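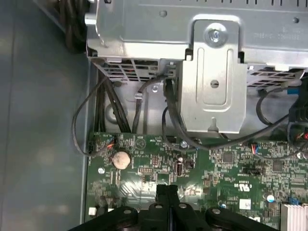 ### 4.2 Storage time and resale

The Plelo depot takes in desktop computers from schools and council offices and sells the working ones to households. Stock records were available for 700 machines. Of these, 425 had been sold by the end of October, and the remainder were either still on the shelves or had been passed to Lunlow for parts. Machines passed on for parts are treated as censored at the date of transfer.

Time in storage was measured from the intake entry to the till entry. The median for sold machines was 56 days. Storage time rose with the age of the machine, but the link was weaker than in the Bedoya data (Section 3.1), where older stock was held back until the newer stock had cleared. Plelo has no such rule, and shelf position depends mainly on where there is room.

Case size had a clear effect. Small cases sold sooner than full towers at the same price, even where the tower had more memory. Buyers' stated reasons were not recorded, and we can only suggest that space in the home plays a part. Towers, on the other hand, were more often bought for their parts, as most can be opened and altered with common tools (Figure 2). 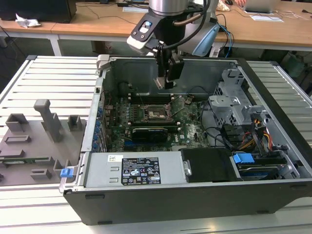
*Figure 2. Desktop tower with the side panel removed. The processor socket is empty and its retention bracket is open.*

Machines sold without a processor were priced by the depot as parts and are left out of the price model. Including them lowers the mean price but does not change the sign of any term.

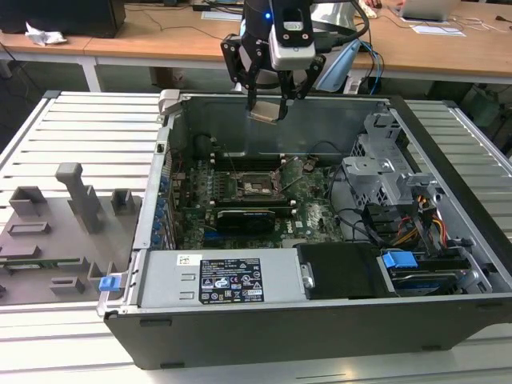

Zondotance Working Papers, vol. 2

Two limits should be noted. Returned machines were given a new intake entry, so a machine sold twice appears as two records. Price changes made on the shelf were not always entered, and the recorded price may then be higher than the price paid. Both faults are more common in the earlier records, and Section 4.3 repeats the analysis with those records removed.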